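Home | Posts | Robots | Bread | About

Search this blog Type and hit enter

Small corrections that finally stick
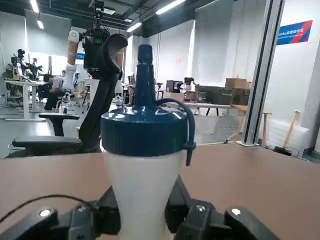 The blue-capped bottle in the gripper, seen from the wrist camera.

Okay, so I have been promising a post on the correction work for weeks and I finally have a result I'm happy to show people! If you've read my earlier grumbling about Stomari (our name for the learning code, long story, involves a typo), you know where we were stuck. The arm learned to grasp things from recorded demonstrations, and it was pretty good at it until it drifted a little off the path the person had shown. Then it had no idea what to do, and it kept going anyway.

This is an old problem and people have good answers to it. The usual one is to let the robot run, have a person grab the controls when things go wrong, and add that rescue to the training data. We did that all through February. It helped, but less than I hoped, and Uliana Panasiuk spotted why while she was replaying the logs at half speed. The rescue itself was fine. The two or three seconds before it were full of bad motion, and we were feeding those seconds back in as if they were something to copy. We were teaching it the mistake and the cure in one lesson.

So we cut them out. When a person takes over, we walk back along the recording to the point where the robot's own guesses start to disagree with each other, throw away everything from there to the takeover, and give the rescue that follows extra weight. That's the whole method. Amado Padilla wrote the first version in an afternoon (it was ugly, he'd be the first to say so) and Lộc Huỳnh rewrote it so that it runs on the whole set overnight.

The numbers, then! We started from 1,000 demonstrations across all our grasping tasks. With plain rescues added, bottle grasps held through the lift in 62 of 100 tries. With the trimmed and weighted version, same network, same training time, it was 81 of 100. I made Lộc run it again with a different random seed and it came out close enough that I stopped pestering him.

Bottles are a fun test, by the way. They're narrow where you want to hold them and wider higher up, and a cap with a tall spout and a strap looping off it gives the camera plenty to look at besides the part the fingers need. The old policy loved to aim for the top. The new one goes low much more often, and when it comes in crooked it backs off and squares up before closing. I watched that happen over and over and grinned every single time.

Things I don't know yet:

How much of the gain is the trimming and how much is the weighting. We changed both together, which was impatient of me. Mitali Mridha is running them separately now.

Whether "the guesses disagree" is a good signal on slower tasks. We average over 8 copies of the network, and on the drawer task they agreed happily while the arm pushed at the wrong spot.

Whether it carries over to the Zakero arm, with its different fingers and its much noisier joints. My bet is yes for grasping and no for anything with a twist in it, like opening caps.

I'll put the trimming script up once Amado has taken the rude comments out of it. If you've tried something similar, write to me, especially if it didn't work for you. I'd love to compare logs.

Last updated: March 8, 2020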